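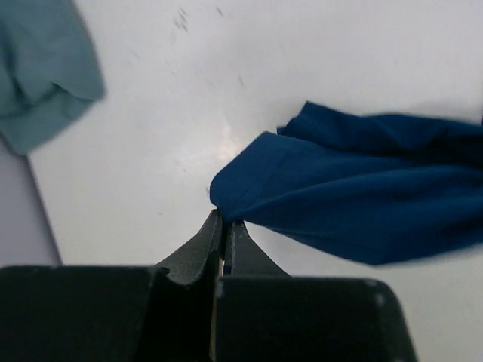

Volume 7, page 5

About Nodero

Reading time: 5 minutes

Nodero is a textile service company in Drirnthorpe. We collect, wash, sort, fold and return garments and flat cloth for hotels, clinics and small manufacturers. The plant handles up to 3,745 pieces per shift. Washing and drying have been mechanized since the company opened. Sorting and folding were done by hand until recently, and a large part of both still is.

This page covers who we are, how the folding floor is organized, and what automation has changed in the jobs of the people who work on it.

How the folding floor works

Dried goods arrive from the tunnel on a single belt. Sorters divide them into two streams. Flat cloth goes to the feeder line, where two people spread each piece onto a roller. Mixed garments go to the benches. A bench operator picks one item from the pile, finds a corner or a hem, opens the item out, folds it to the customer's pattern and places it in a basket. The basket goes to inspection and then to packing.

The difficult step is the pick. A dried garment has no fixed shape. The hem may be under the rest of the cloth, and two items of similar color may be tangled together. An experienced operator solves this by touch and does not need to look for long. A machine has to locate an edge, close on it and hold it while the rest of the item hangs or drags. Most of our development work goes into that one step.

The Van Dusen cell

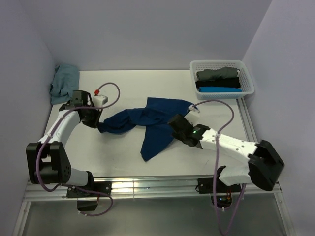
The cell is named after the building it was first installed in, the old Van Dusen warehouse on the east side of our yard. It works on small garments and cloths only. Sheets, fitted items and anything with a zipper remain on the manual benches. Two arms are used because one arm can lift a garment but has trouble opening it. Control software was written in house and is called Donex. It keeps a log of each pick, including the failed ones, and the log is open to everyone on the floor.

The cell is slower than a trained operator. We state this to customers who ask, and we do not quote cell output in contracts. Its use at present is on items that arrive in long runs of the same type, where the hand work is most repetitive.

What has changed for staff

Bench operators used to spend the full shift at one station. They now rotate between the bench, the cell and inspection. Time at the cell counts as skilled time and is paid at the inspection rate. The work there consists of loading, clearing dropped or tangled items, checking folds and marking failed picks in Donex with a cause code. The cause codes were written by operators, and there are more of them than the engineers had asked for.

Birdie Villanueva leads the folding floor. She worked the benches for nine years before taking the post and set the rules for rotation. "The first layout had one person watching the cell all shift," she says. "That is a worse job than folding. We changed it in April."

Other changes are less welcome to some staff. Rotation means learning three stations, and a few people preferred one. The cell area is quieter than the feeder line but conversation across it is harder, as the benches no longer face each other. We moved two benches back after complaints and are reviewing the rest.

No position has been removed as a result of the cell. Two openings on the benches were refilled as inspection posts. Any further change to staffing on the floor is posted 100 days in advance, with a meeting on each shift.

Gripper work 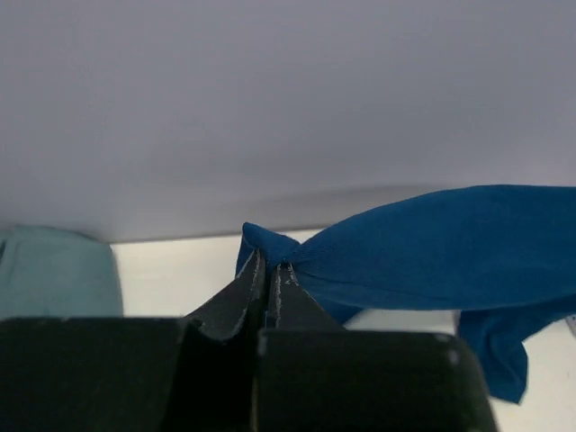

Fingertip shape affects results more than arm speed does. A narrow tip can get under a hem but may take hold of too little cloth. A wide tip holds well and often picks up the item underneath. Tips are inspected at shift change and replaced when the gripping faces no longer meet evenly. Operators may stop the cell at any time to do this and do not need a supervisor's sign-off.

Knit items and woven items are run as separate batches. Knits stretch when pulled between two arms, so the fold is measured after the cloth has been put down and released.

Visits and training

Customers and technical schools may visit the floor by arrangement with the front office in Drirnthorpe. Closed shoes are required. New operators train on the manual benches before they are assigned to the cell.

Page last revised December 11, 2021

This site uses cookies to remember your settings. Accept / Manage preferences

Related pages
Folding patterns and how to request one
Donex cause codes, current list
Open positions: inspection and feeder line
History of the Van Dusen warehouse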